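Scuffs are fine by me

I've had it with people who panic at the first mark on anything grey. My flatmates in Dellton once spent 2 evenings rubbing at a scratch (on a thing that cost 200 quid, mind you!) and made it worse. Leave it alone! Plain surfaces get marked, and I like them better for it. A few faint lines never stopped anything from doing its job. 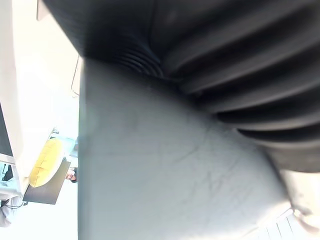

Faint diagonal marks on grey, black ribbing over the top.

I'd keep the lot.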